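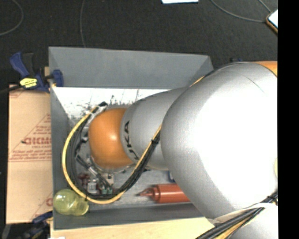

*Fig. 1 – Bac gris rectangulaire, ouvert, avec un bras KUKA orange et gris.*

# Où passent les bacs ? Suivi d'un parc de bacs réutilisables

Projet de deuxième année, licence pro logistique
Binôme : Rosalinda Soriano et Efren Yap
Rendu le 19/04/2021

## Le point de départ

Je vais être franche, au début on voulait travailler sur les tournées de livraison, comme la moitié de la promo. Et puis Efren a fait son stage de janvier chez Stosamex, un grossiste en visserie, et il est revenu avec une histoire de bacs qui disparaissent. Le grossiste livre ses clients dans des bacs en plastique consignés sur le papier (2 euros le bac), sauf que la consigne n'est presque jamais facturée. Résultat, les bacs partent pleins et reviennent quand ils veulent. Le chef de quai en rachète un lot dès qu'il n'en a plus, et on recommence !

J'ai trouvé ça beaucoup plus drôle que les tournées. On a donc demandé à suivre un petit lot de bacs pendant plusieurs semaines, pour voir où ils allaient et combien de temps ils y restaient.

## Comment on s'y est pris

Notre première idée, c'était des étiquettes RFID. On a regardé les prix, on a regardé notre budget (zéro), et on est passés au marqueur indélébile et au tableur. On a numéroté 36 bacs sur les deux petits côtés et on les a remis dans la pile comme si de rien n'était. À chaque départ, le préparateur notait le numéro sur le bon de livraison, à chaque retour il cochait une feuille accrochée près du quai. Moi je passais le soir recopier tout ça.

Deux clients avaient accepté qu'on vienne fouiner chez eux : Enine, un atelier de menuiserie, et Gruvell, qui fait de l'entretien de chaudières. Le troisième, Navarro, nous a répondu par mail uniquement, mais très gentiment et avec des réponses longues comme le bras, donc on l'a gardé.

Petit raté à signaler : la première semaine, les feuilles de retour étaient au format paysage et les gens écrivaient dans la mauvaise colonne. J'ai dû jeter ces données, on a redémarré avec une feuille en portrait et des cases plus grandes. Depuis, plus de souci, à part un numéro 6 qui était peut-être un 9 et qu'on a fini par retrouver en allant regarder le bac lui-même.

## Ce qu'on a trouvé

À la fin du suivi, 26 bacs étaient rentrés au moins une fois. Les dix autres étaient toujours dehors, et c'est là que les visites ont servi. Chez Enine, on en a reconnu plusieurs sous un établi, remplis de chutes de bois et de charnières. Le menuisier pensait sincèrement qu'ils étaient offerts avec la commande ! Chez Gruvell, ils roulent dans les camionnettes, les techniciens y rangent leurs joints et leurs raccords, et personne n'a très envie de les rendre. Je les comprends un peu, ce sont de bons bacs.

Le séjour le plus long qu'on ait mesuré avant un retour est de 36 jours. Le chauffeur avait repris le bac par hasard, en cherchant son diable.

Ce qui m'a surprise, c'est que le chauffeur repart très souvent à vide alors qu'il y a des bacs disponibles chez le client. On lui a posé la question. Sa feuille de route ne prévoit rien pour la reprise, il n'a pas de temps compté pour ça et il ne sait pas à qui demander sur place. Efren avait parié sur des clients de mauvaise volonté, il me doit un café.

## Ce qu'on propose

On a laissé tomber le gros logiciel de suivi qu'on avait mis dans la première version du rapport. À la place, on suggère d'ajouter une ligne « bacs à reprendre » sur la feuille de route, et de vraiment facturer la consigne au bout d'un délai annoncé au client. On proposerait aussi de vendre des bacs à ceux qui en veulent pour leur atelier, au prix d'achat. Gruvell a dit oui tout de suite, on n'avait même pas fini la phrase.

Pour le calcul, on est restés prudents. Si le lot suivi ressemble au reste du parc (et ça, on ne peut pas le garantir avec si peu de bacs et seulement trois clients), il vaut mieux commencer par la feuille de route, qui ne coûte qu'une modification de modèle.

## Ce que je referais autrement

Je commencerais les visites plus tôt, avant même de numéroter. On aurait compris dès le début que « sorti » et « perdu » sont deux choses différentes, et le tableur aurait eu une colonne pour ça. Je ferais aussi tester la feuille par le préparateur avant de l'imprimer en 70 exemplaires... Il m'en reste une belle pile, le verso me sert de brouillon.

Le tableur complet et la feuille de retour (la bonne, en portrait) sont en annexe.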